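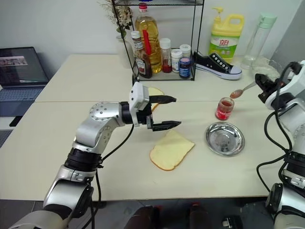

Zastdale two-arm food preparation project
Progress report to the Kenow fund, period ending September
Prepared by Beryl Fairclough, Drirkport site

Status

The bread and jam task is running again at reduced speed. Collection of runs was halted for part of the period after the right arm moved twice without a command from the operator. There was no injury and no damage to either arm. The cause of the first part of the fault is known and has been put right. The second part, which is the more serious, has been fixed in software on our side, but the fix has not yet been tested with a full load on the control computer. We ask Kenow to accept a delay of two weeks to the next milestone while that is done.

Spending is within the sum agreed for the period. The repair used spares already on the shelf, apart from one set of wrist cables, which was bought out of the maintenance line.

Work completed

The task is a simple one on paper. The left arm handles the bread. The right arm handles the utensil, takes jam from a glass jar, spreads it on a slice and returns the utensil to a steel dish. A person at the laptop beside the table starts and ends each run and marks it as good, poor or stopped. The other items on the table stay there during runs, as agreed in the project plan, so that the system does not learn to rely on a clear background.

We logged 314 runs before the halt. These include poor runs and stopped runs, which are kept in the record with their marks. The main causes of a poor mark were jam left on the rim of the jar, the slice turning under the utensil, and the left gripper pressing into the crust. The last of these was reduced by lowering the grip force on the left side. We have not yet found a setting that holds a fresh slice and a day-old slice equally well, and the work plan now allows for a separate setting for each.

Slices are laid in different positions from run to run, some flat on the table and some stacked. Stacked slices remain the harder case. The left gripper tends to pick up both, or to push the upper slice off the lower one, and the run is then stopped by hand.

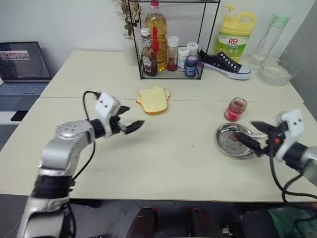 The fault

The first event took place at 14:20, during a normal run. The right arm was over the dish with the utensil held. The arm stopped, stood still for a short time, and then moved back towards its rest position at normal speed. The operator had not asked for this. The log shows that the link to the right gripper had dropped and come back. The utensil stayed in the gripper throughout and cleared the jar.

The operator treated it as a passing fault, marked the run as stopped and carried on. With hindsight work should have ended there. The site rule as then written required a halt only after contact or damage, and there had been neither. The rule has been changed and is set out below.

The second event followed later in the same session. The link dropped again, this time while the operator was leaning over the table to put a slice straight. The run was paused on the laptop. The right arm started to move when the link returned, and the operator stepped back and pressed the stop button. The arm halted as it should. The operator's hand was inside the working area when the movement began. There was no contact, but the distance was small enough that we have recorded it as a near miss and reported it under the site safety procedure.

All runs were halted from that point and power to both arms was switched off at the wall.

What we found

The logs were searched for earlier drops on the same link. There were five in all, counting the two above. The other three happened while the right arm was already at rest, so the return move had no distance to cover and went unseen. It follows that the fault had been present for some time before it was noticed.

Two separate things had gone wrong.

The first was the cable. The data cable to the right gripper runs down the outside of the arm with the power lead. When the wrist was turned fully inwards and the elbow was low, the cable was pulled tight at the plug. We could bring on a drop by hand by holding the wrist in that position and moving the cable slightly. The plug housing showed wear on one side. The left cable was checked in the same way and did not drop, although its loop at the wrist is also outside the arm and is open to the same kind of wear in time.

The second was the restart behaviour. The Kuster control program, which we wrote for this project, treats a lost gripper as a fault and stops the arm. That part worked each time. When the gripper came back, the program ran its start-up routine again, and the start-up routine ends with a move to the rest position. It did not check whether the run was paused, and it did not wait for the operator. The routine was written early on, when the arms were only ever started from cold with everyone standing clear, and it was not looked at again when the reconnect feature was added.

The stop button is wired to the arms directly and does not pass through the control program. It was tested on both arms after the event and worked on every press. The pause command on the laptop is a software command only. Staff had come to treat it as a safe state for reaching on to the table. It was never designed as one, and our written instructions did not say so clearly.

Corrective work

Right gripper cable and plug replaced. A longer loop has been left at the wrist and the cable is now held at the forearm, so that the pull is no longer taken by the plug. The left arm has been done in the same way.

Wrist turn on the right arm limited in software to keep it away from the position in which the cable went tight. This costs a little reach at the near side of the jar. The spreading path has been changed to suit.

Start-up routine split in two. After a lost link the arm now stays where it is until the operator confirms at the laptop and presses a separate key to allow movement. The same applies after a pause.

Any lost link is shown on the laptop in full and sounds a tone, whether or not the arm is moving at the time. It is also written to a separate fault log which is read at the end of each session.

Speed of both arms lowered to half its former value until the tests below are finished.

Site rules reissued. Hands go on to the table only with the stop button pressed in. Any movement that was not commanded ends the session, with or without contact. All staff who run the arms at Drirkport have read and signed the new rules.
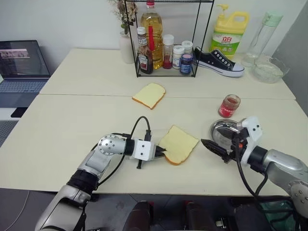 Left fingertips at the edge of the nearer slice, right gripper beside it, steel bowl and jam jar to the right.

Testing to date

The link was pulled on purpose at each stage of the task, first with no utensil and then with the full set-up. In every case the arm stopped and stayed still after the link came back. Pulling the link during a pause gave the same result. The wrist was then moved through its allowed range for a full working day with the new cable fitted, and there were no drops.

Two points remain open. The tests were made with image recording switched off, and the control computer is at its busiest when recording is on. We want to be sure that the confirm step cannot be skipped or read late under that load. We also want to test a loss of both grippers at the same moment, which has never happened in use but would follow from a failure of the shared power supply – the present test rig can only drop one side at a time. A small switch box is being built for this.

Effect on the programme

The run count for the period is below plan. Half speed makes each run longer, and pressing and releasing the stop button between runs adds to the time needed to set out the bread. We expect the rate to recover in part when full speed is allowed, but the stop button rule will stay, and future targets should be set with that in mind.

The runs already logged are still usable. Those in which the link dropped have been flagged and taken out of the training set. The rest were checked against the gripper record and show no gaps. Runs made with the new wrist limit differ slightly from the earlier ones in the path of the right arm, and the two groups are being kept apart until we know whether it matters.

Next period

Finish the load test and the double loss test, and send the results to Kenow before full speed is restored.

Resume stacked slice runs, with the lower grip force on the left side.

Review the remaining parts of the control program for any other routine that can move an arm without a fresh command. The tool change routine is first on the list.

Inspect both wrist cables monthly and log the result.

Decision requested

Kenow is asked to agree the two-week change to the milestone date. No extra funds are requested. The near miss form and the fault log are held at Drirkport and can be sent on request to Beryl Fairclough.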